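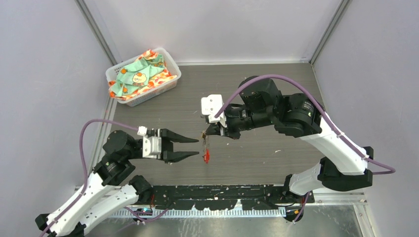

Figure 13.1 Printed cloth in a white plastic basket.

Chapter 13
Recovery Between Sessions

Learning outcomes
After studying this chapter, the student should be able to:
explain the difference between rest and recovery in a distance running programme;
identify the common signs that a runner has not recovered from earlier work;
place easy days and rest days within a training week;
adjust a written plan when a runner's life outside training changes.

13.1 Introduction

The chapters so far have dealt with work: how far a runner should go, how fast, and on what ground. Chapter 13 deals with the time between one piece of work and the next. Training places a strain on the body, and the body responds to that strain over the following hours and days. If the next hard session comes too soon, the runner begins it tired and is likely to finish it more tired still. If it comes too late, some of the benefit of the first may be lost. Much of the coach's skill lies in judging the gap.

Two terms are used throughout. Rest means the absence of training. Recovery means the return of the runner to a state in which useful training can be done again. A runner may rest for a day and remain unrecovered, particularly after a race or a poor night's sleep. A runner may also recover while continuing to train, provided that the running is short and gentle. The student should keep the two terms apart when writing plans, as athletes often use them as though they meant the same thing.

13.2 A case to consider

The following case is taken from the records of the running club at Cillell and will be used again in Sections 13.5 and 13.8. Radek Bartoš joined the club in June with the aim of completing the Pleduler half marathon. He had run regularly for several years but had never followed a written plan. In his first full month he covered 195 kilometres, almost all of it at one steady pace, and he took a day off only when his legs were sore. In the second month the distance fell slightly, to 194 kilometres, and the club's coach added a weekly track session of repeated 200 metre runs.

By the end of that month his times on the track had become slower. He reported heavy legs on stairs, a loss of appetite in the evening and a general unwillingness to go out. The total distance had scarcely changed, and it would have been easy to conclude that the plan was no harder than before. The coach's notes show, however, that the track session had been placed on the day after the longest run of the week, and that no run in the week was slow enough to be called easy.

The student should note that neither the long run nor the track session was unsuitable in itself. The difficulty lay in their order. When the two were moved three days apart, and the running between them was shortened, the track times returned to their earlier level within a few weeks.

13.3 Demands outside training
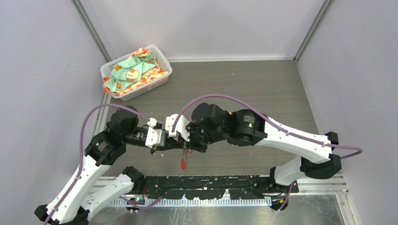 A training plan records only a small part of what a runner does in a week. Paid work, travel, study and the care of children all draw on the same limited store of energy, and a plan that ignores them will be too hard in some weeks and too light in others. Household tasks should be counted as well. A small basket filled with folded and crumpled clothes, such as that in Figure 13.2, is a modest demand when taken alone, but an evening made up of several such tasks may leave little time for a meal or for sleep. The coach should therefore ask about the ordinary week before setting the first session, and should ask again whenever the runner's circumstances change.

Members of the Promari club complete a short form for this purpose at the start of each season. The form asks for usual hours of work, usual hours of sleep and the two evenings on which the runner is least likely to be free. Hard sessions are not set on those evenings. The answers are kept with the training diary and are read alongside it.

13.4 Signs of incomplete recovery

No single sign is reliable. A raised pulse on waking may follow hard training, but it may also follow a warm night or a cold. Sore muscles are common after hill running and usually pass without any change to the plan. The coach should look for several signs appearing together and lasting for more than a few days. Those most often reported are poor sleep, loss of appetite, low mood, and a familiar pace that feels harder than it should. Where they persist after a week of reduced training, the runner should be advised to see a doctor.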